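Kitchen tips from the Clanville test bench

Many readers ask how to place things on the worktop so that a robot arm can pick them up. In July our small group tried 207 grasps in simulation, and some of the lessons are useful also in a real kitchen.

Leave a free space beside each item you want to pick. With fruit close to a mug we moved the mug first, by one hand's width. From 140 grasps with free space, 105 were good at the first try.

Come down from the top for round things. An apple or a potato rolls easily when the fingers push from the side.

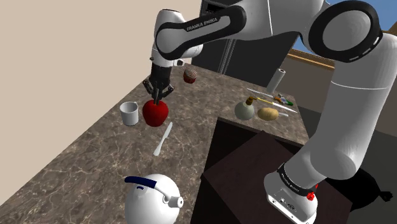
Open the fingers only a little wider than the fruit. In-ho Woo tested the full opening too, and it touched the neighbours more often. Close slowly, wait one second, then lift.

Knives should lie flat and away from the fruit. Turn all handles in the same direction, it makes the planning shorter.

Change the places of the objects after every run. If you do not, the method learns the table and your result looks better than it is. Assunta Bellini keeps a list of the old layouts, and we use it before each new series.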